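Minutes of the Brophy workshop build group, 12/13/20

Present: Ailbhe Corrigan (chair), Tipene Tapsell, Caoimhe Nic Giolla, Rónán Mac an tSaoi (notes). Apologies from Bríd Kavanagh, who was very much missed, as was her lemon cake.

1. The November minutes were agreed, once Tipene's name had been spelt properly.

2. Simulation. Caoimhe gave us a lovely long account of the two-arm table, which we are still running on screen until the real bench is ready. The dish and rack task comes first, with the cube and the red and green buttons to follow. She would like 200 runs before we touch any hardware, and after some friendly back and forth we settled on that.

3. Bench. Tipene has measured up at home and thinks the Mirketti frame will fit through the door - just. Ailbhe to lend her van.

4. Money. We have 20 euro left in the tin. Agreed to hold off on new finger pads.

5. Camera views. Rónán asked for the close view and the wide view to be kept together in the notes, so that those who couldn't come can follow along. All happy with this.
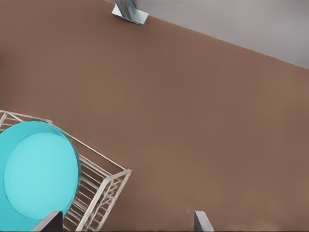
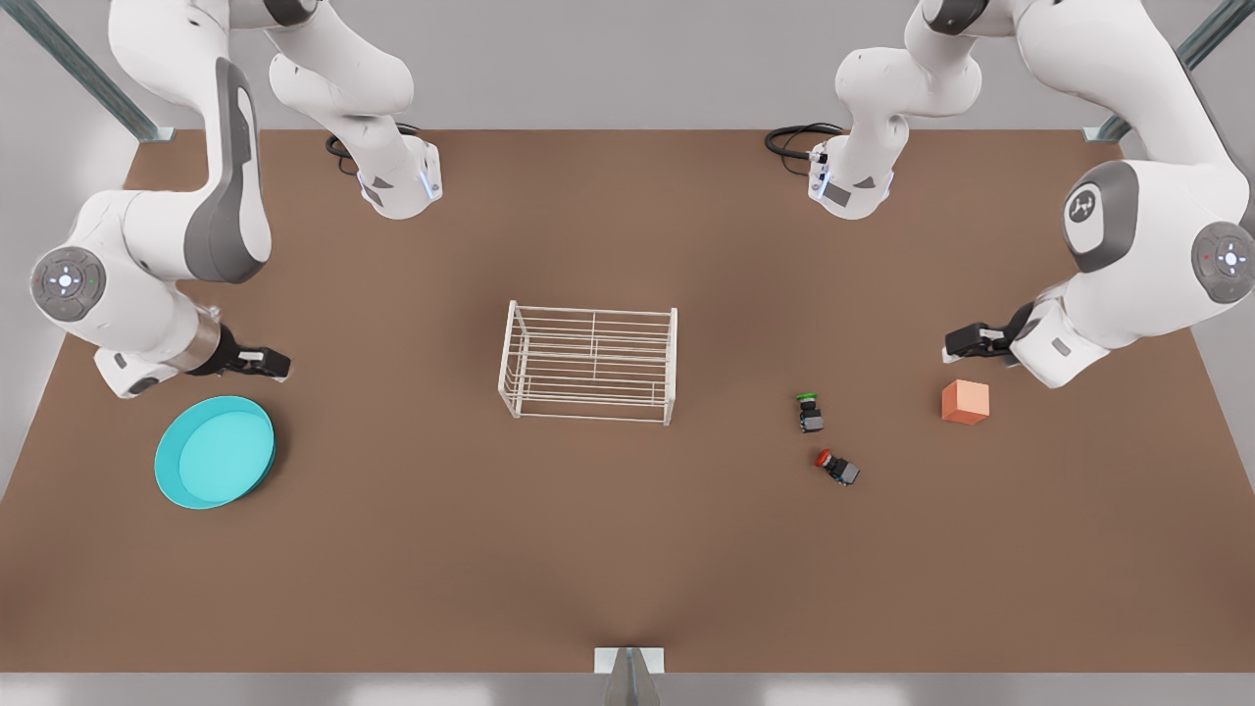 Simulated table, dish and rack task: close view first, then the wide view with both arms.

6. Next meeting at 11, same room. Bríd to be asked, gently, about cake.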